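Okay, the junk drawer. It's happening. I have been saying I'd do this since September and tonight I finally pulled the whole thing out and carried it to the table. Wish me luck!

Ground rules, because I know what I'm like: everything comes out, nothing goes back in until I can say what it is out loud. "Might be useful" is not a thing it is.

First find was 4 tape measures. FOUR. I bought one last month because I couldn't find any. It's still got the Ollwood sticker on it.

Rubber bands, mostly gone crunchy. Trash. A birthday candle shaped like a 2. Keeping that, somebody is bound to turn 20-something around here eventually (or 2, I guess).

Somebody asked if I'm using dividers. Yes! I got the Bruvier ones, the stretchy kind that push out against the sides. They fit fine at the front and then the drawer gets a tiny bit narrower at the back, so one of them is bowed like a banana. I'm going to pretend that's the shape it came in.

Warranty card for a Jotow toaster. We do not own a Jotow toaster. We have never owned a Jotow toaster. I've put it in the recycling and I feel weird about it.

Snack break. Cheese on crackers over the sink because the table is spoken for.

Back. Batteries are the worst part for me. Loose ones, no idea which are good. My dad used to drop them on the counter and listen for the bounce and I have never once been able to tell the difference. They're all going in a jar until I can borrow a tester.

Keys next. I found 13 that don't open anything in this apartment. I tried every one in the front door, the mailbox and the storage cage downstairs, and the guy across the hall came out to see who was rattling around. Hi neighbor!

One of them could be for my old bike lock, but I left that bike behind two moves ago, so goodbye to that key. The rest are in an envelope marked KEYS ??? and if I haven't needed them by next spring they're scrap.

Padlocks are a different story, I do use those. One for the gym, one for the storage cage, and after that I lose track. If a lock has a key, the key gets tied to it with string tonight, before I do anything else. I mean it this time.

Foreign coins! There's a little cloth bag of them from the trip, plus a Majimbun cafe receipt for 1,557 of something. I can't remember what I ate but I hope it was the pancakes. The receipt goes in the scrapbook box.

For people asking where the pens went: they got their own cup on the desk. I scribbled with each one on the back of an old envelope and tossed the dead ones, which was way more satisfying than it should be.

Wiped out the inside of the drawer with dish soap and a rag. There was something sticky in the back corner and I've decided it was a cough drop. Leaving it open to air out overnight, then everything goes back in tomorrow, tape measures at the front where even I can find them.

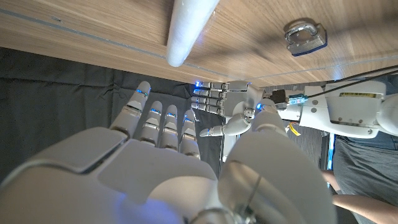
Next up is the cabinet over the fridge, and I already know there's a fondue set in there. If anyone wants a fondue set, please, message me before I get sentimental about it.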